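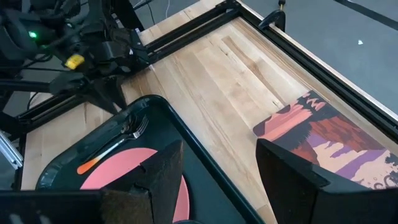
By Alexiou

4.2 Setting up the invoice inbox

Wellimero reads supplier invoices from one mailbox. One. The personal folder where you have been hiding them does not count.

1. Open Settings > Capture and choose Add mailbox.
2. Enter the address and click Test. A green check appears within 54 seconds, or enough time to regret your password policy.
3. Set the match threshold to 80 percent. Anything lower goes to the review queue.
4. Assign 2 approvers for invoices over $3,000.

Note: Approvers cannot approve their own invoices. People do try.

Caution: Do not import the Bevix archive while the mailbox is live – every old invoice will be queued for payment again, and your suppliers will be slow to complain.

5. Click Save, then go to 4.3 to map your ledger codes.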